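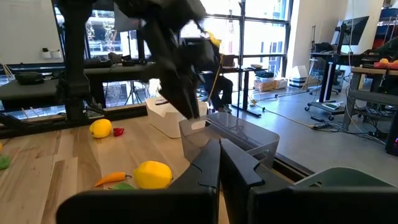 Right wrist view, left arm over the grey bin, toy fruit and veg on the table.

Skeltham cell: setup and upkeep notes
Maintained by Mahsa Hashemi. Last gone over in August, when it was too hot to do anything useful.

What it is
Two arms, a wooden table, a bin and a bag of toy groceries. The arms put the groceries in the bin. Then a human takes them out again, and this is called research.

Before you start
Home the left arm first. The right one homes quite happily on its own and will hit the left one if you let it.
Check all 4 finger screws. Fimach supplies them with threadlock; the threadlock has other plans.
Wipe both wrist lenses with the cloth, not your sleeve.
Pull the blinds after 3 in the afternoon, or the lemons go white and the detector loses interest in them.

Looking after it
Finger pads: swap every 290 grasps. The counter lives in jalard.cfg and resets if you rename the file, so don't.
Cables: leave slack at the wrist. A tight one shows up as a twitch in joint 3, and you will blame the software for a day.
Bin: put it back on its tape marks. The Jalali planner assumes it never moves.

Known faults
Left arm drops out after 28 minutes idle. Power cycle, swear, carry on.
Peppers roll. Won't fix.

Spare pads are in the drawer marked FUSES. The fuses are on order.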